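Forum Entretien et petites réparations > Meubles > Plateaux et surfaces

Trace rosée sur un plateau de table gris clair : quel produit, dans quel ordre ?

Posté par Deolinda Azevedo le 2025-02-27

Bonjour,

Table rectangulaire à angles arrondis, modèle Athumani de chez Skostham, surface lisse, gris très pâle. La notice indique seulement « nettoyer avec un chiffon humide » et ne précise ni la nature du revêtement ni les solvants admis.

Une trace rouge tirant sur le rose est apparue vers le bout du plateau, près de l'axe. Origine inconnue : feutre, encre de tampon ou colorant alimentaire, les trois passent sur cette table. Elle a été frottée 9 fois à l'eau savonneuse en 13 jours. Elle a pâli au début, puis plus rien. Au toucher, aucun relief.
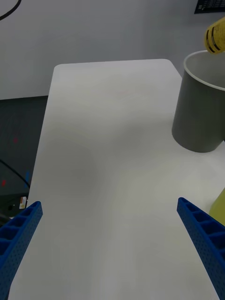
Points à trancher

1. L'alcool ménager est-il sans risque sur ce type de surface ?
2. La pierre blanche est conseillée partout, mais je crains de modifier la brillance.
3. Le pot gris reste au même endroit du plateau toute l'année. Faut-il prévoir quelque chose dessous ?

La table a coûté 700 euros, je préfère donc demander avant d'essayer.

Merci d'avance.

2 réponses

Lurner

Il faut d'abord identifier le revêtement. Deux cas courants pour un plateau pâle et lisse : le stratifié (mélaminé compris) et le panneau laqué. Regardez le chant et le dessous. Une bande rapportée, avec un joint visible entre le chant et le dessus, oriente vers le stratifié. Une teinte continue qui passe l'arête sans joint oriente vers la laque. Avec des angles arrondis, le contrôle se fait mieux dans la courbe, là où une bande collée se repère à l'ongle.

Sur stratifié :

- Dépoussiérer, puis laver à l'eau tiède avec une goutte de liquide vaisselle. Rincer, sécher.
- Imbiber un coton d'alcool ménager, le poser sur la trace sans frotter, attendre une minute.
- Soulever et regarder le coton. S'il est rose, le colorant est soluble dans l'alcool : recommencer avec un coton propre, en allant du bord de la trace vers son centre.
- Rincer à l'eau claire et essuyer au chiffon microfibre.

Si le coton reste blanc après deux essais, inutile d'insister avec l'alcool. Un colorant alimentaire réagit mieux à l'eau oxygénée à 10 volumes, posée sur un coton pendant cinq minutes, puis rincée. Ne mélangez pas les deux produits et rincez entre les étapes.

Sur laque : pas d'alcool sans essai préalable sous le plateau, et jamais d'acétone. Certaines laques se ternissent en quelques secondes. Si l'essai est mauvais, restez au savon et demandez au fabricant la référence de la finition.

Pour la pierre blanche, votre crainte est fondée. C'est un abrasif fin. Sur une finition mate, elle peut créer une zone lustrée visible en lumière rasante, et ce défaut ne se rattrape pas. À garder en dernier recours.

Pour le pot, un disque de feutre ou de liège sous la base suffit. Soulevez-le pour le déplacer, un grain de sable coincé dessous raye n'importe quel plateau clair. Évitez les patins en caoutchouc noir : les plastifiants migrent et laissent un rond brun.

Dernier point, vérifiez le résultat à la lumière du jour. Sous un éclairage irrégulier, une ombre douce se confond facilement avec une auréole.

Clultus

Gomme magique et c'est réglé. J'ai la même couleur de table au bureau, un coup de gomme mouillée et le feutre rouge est parti. Pas besoin de savoir si c'est du stratifié ou autre chose.

Commentaire de Lurner sur la réponse de Clultus

La gomme en mousse de mélamine est elle aussi un abrasif. Même réserve que pour la pierre blanche, surtout en finition mate.

Commentaire de Deolinda Azevedo

Chant contrôlé : joint net dans la courbe, donc stratifié. Coton à l'alcool légèrement rose au premier passage, un peu moins au second. Je continue demain avec des cotons neufs et je laisse l'eau oxygénée de côté pour l'instant. Disque de liège commandé pour le pot.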